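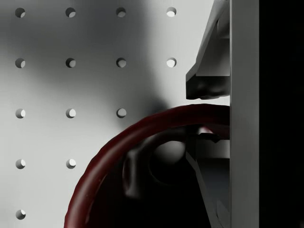 Leave the Bench Where It Is

Filed under: Opinion, Town Life

There is a bench outside the old Brendness dry goods store, on the shady side of the street, and for as long as I have lived here somebody has been sitting on it. I mention this because the downtown plan that went up on the library wall in May would take it out, along with the four others between the post office and the river, and put in what the drawings call "perch rails." A perch rail is a sloped bar at hip height. You lean on it for a minute, and then your legs get tired and you go home.

I have been trying to be fair about this. I like a good deal of the plan. I like the trees, and I like that the crosswalk by the pharmacy will finally get some paint on it, and I am even coming around to the idea of parking on only one side, though my husband is not and I would ask you not to bring it up with him. But I have sat on that bench, on and off, for 38 years, through two babies and a bad hip, and I think the people who drew the plan have made a mistake that is easy to make when you look at a street from above.

From above, a bench is a thing in the way. It takes up room where people could be walking. From the bench itself, you see that half of the walking is people coming to the bench. Esther Makori walks down from the apartments on the hill every morning with her cart, and it's a good long way for a woman who had her knee replaced last winter. She told me once that she doesn't think of it as one walk. She thinks of it as five short ones, with a sit in between, and the third sit is the one outside the dry goods store. Take that away and she has a walk she can't do. She'll call her nephew for a ride, he'll bring her on Saturday when he's off work, and the rest of the week she'll stay up there with the television on, and we will all be a little poorer for not running into her.

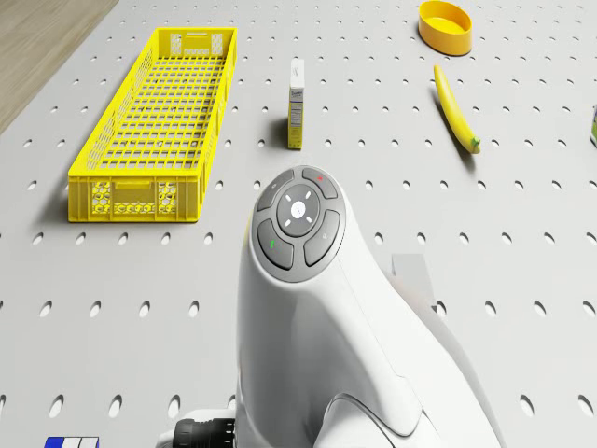

What the benches are accused of

At the open meeting Randi Hedlund, who owns the shoe repair and is a fair-minded woman, stood up and said the benches bring loitering. She has had kids out front until ten at night, and one of them kicked over her planter. I believe her. I would be sore about the planter too. But I did want to ask what we think those kids will do once there is nowhere to sit. I raised three teenagers, and I never noticed that a lack of chairs slowed them down any. They will sit on the curb, or on the steps of the bank, or on the planter.

And I am not sure that loitering is such a bad word as we have made it. My mother loitered. She would go out for thread at two in the afternoon and come home at four with the thread and all the news from one end of town to the other, and who needed a casserole. When Mr. Viklund's wife was sick (Njål, I should say, he would not like the Mister), it was the bench that found out first. He sat down one morning without his hat, and he was a man who always wore a hat, and Lamai Limsakul from the bakery came out with her apron still on and sat down next to him and asked. By suppertime there was soup on his porch. I don't know how you would draw that on a plan, and I don't blame the young man from the planning firm for leaving it off. He isn't from here and he was very polite.

There's also the matter of cost, which was brought up more than once. Each bench needs new slats every few years, and I understand that the quote was 400 dollars apiece, and that this is real money in a town that closed its pool. I went home and thought about that for a good while. Then I thought about the wreaths on the light poles, which I love, and which come down after six weeks, and I felt better about the slats. If it would help, I will pay for the slats on mine, and I suspect there are others who would do the same if somebody set out a coffee can.

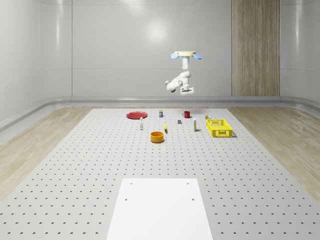 The other thing said at the meeting was that people can always sit inside. There is the coffee place, and there are the two nice tables at the bakery. Well, yes, and I am at one of those tables more than my doctor would like. But you have to buy something to sit there, and you feel you have to leave when you have finished it, even though Lamai would never say so. A bench doesn't ask what you're having. You can sit on it with a library book or a sandwich from home. You can sit down beside somebody you haven't spoken to since the school board election and look at the street together until one of you says something about the heat. I have seen that happen, and I have been one of the two people.

I am told that the perch rails do very well in bigger places, at train platforms and such, where folks are only waiting 20 minutes and are glad to have something to lean on. That may be so. We don't have a train. When people here stop on Main Street, they are mostly not waiting for anything, and I would like them to be able to go on doing it in comfort.

So my request to the council is a small one. Put in the trees, paint the crosswalk, and do what you like about the parking. Move one of the benches a few feet down from Randi's door, if that would ease things, and I'll help her replant. But leave the one outside the dry goods store. The vote is next month, in the upstairs room at the town hall, and anyone may speak for three minutes. There are folding chairs, and Halldóra Laxdal has said she'll bring the good coffee.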